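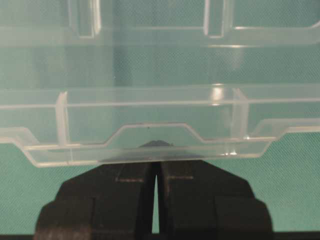
4. Sorting and storing your beads before you begin

We know you're itching to get the loom strung up (so were we, the first time!), but do give yourself an evening with the beads before you start section 5. The Stevby loom kit comes with 1,000 glass seed beads in mixed bags, and they're a good deal easier to work with once every colour has a home of its own.

1. Lay a towel or a piece of felt over your table. Beads bounce further than you'd think on a bare surface.

2. Open one bag at a time and tip it slowly into a shallow saucer.

3. Pick out any beads that are chipped, or much fatter than their neighbours, and put them by for fringes and tassels, where a bit of unevenness looks rather nice.

4. Spoon each colour into its own compartment. Leave a gap at the top so that you can get a fingertip in.

5. Write the shade number on a small sticky label and fix it to the outside. The Sowerby pattern in section 7 uses shade 159 for the border and shade 406 for the leaves, and by lamplight the two are terribly easy to muddle.

6. Close the lid and press along the whole edge until it's snug all the way round.

Note: if you're making the Cindunby bracelet first, you'll need 80 beads of shade 406 on the first thread. Put them in a separate little pot now and you'll thank yourself later.

Caution: small parts. Keep beads, needles and clasps well away from young children and pets, and check the floor when you pack up.

Caution: don't leave dyed beads on a sunny windowsill, as the pinks and purples can fade.

When all your colours are put away, carry on to section 5, Stringing the warp.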